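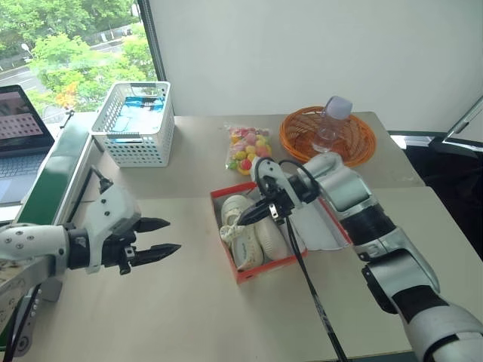 Ticket: Sneakers going out with wrong box / laces not tucked
Opened by: Pichit Nakpan, packing table
Assigned: Cengiz Duman
Priority: medium
Status: open, waiting on supplier

Tuesday 9:10, Pichit
3 returns on white sneakers so far in April. Same complaint each time, lace hanging out over the front of the shoe, tissue bunched up on one side, lid doesnt sit flat. Box is the red-orange Gondel one. Customers think the pair was worn. Need a fix before the Skistent order, thats 40 pairs.

9:35, Cengiz
Is it the box or the packing? Gondel changed the size last month, no notice. Measure one inside please, old and new.

9:50, Pichit
New one is shorter front to back. Old ones all gone exept the one Heloísa keeps receipts in. Put a pair in that, lid closed fine. Put same pair in new box with the same tissue, lid pops up at the corner.

10:15, Cengiz
OK so try:
- laces inside the shoe, not across the toe
- 1 sheet of tissue, folded, flat under the pair
- heel to toe if they still fight the lid
Report back.

11:05, Pichit
Laces in = better. Flat tissue = better. Heel to toe closes every time but looks odd when you open it. Sebastião hates it. Says customer should see both toes the same way.

11:20, Sebastião Moura
I do hate it. Ask Grolulau if they still have the deeper box. Their rep was Dobson, number on the wall by the phone.

11:40, Heloísa Conceição
Separate problem, same table. Found a floral low-top with no mate on the belt. Which order? No slip with it. The floral ones don't go in the red-orange box at all, wider collar.
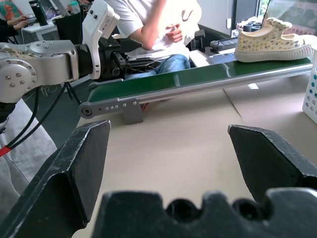
Floral low-top at the end of the green belt.

12:05, Ademir Assunção
Could be from the exchange I started at 8:30. Got pulled to the phone. Will look for the other one.

12:30, Ademir
Found it, was on the returns shelf with the slip inside. Pair is back together, slip in the left shoe. My fault.

12:35, Cengiz
Fine. New rule, pairs stay tied together by the laces or with a band until they are boxed. Also please keep snacks and drinks off the packing table, candy bag and water bottle go in the break room. Asked this before.

2:10, Pichit
Called Dobson. Deeper box exists, minimum order is around 2 cartons, he has to check. Calling back tomorow before noon.

2:25, Cengiz
Until then: laces in, flat tissue, toes same way, press the lid. If it lifts, set the pair aside, dont tape it. Leaving this open.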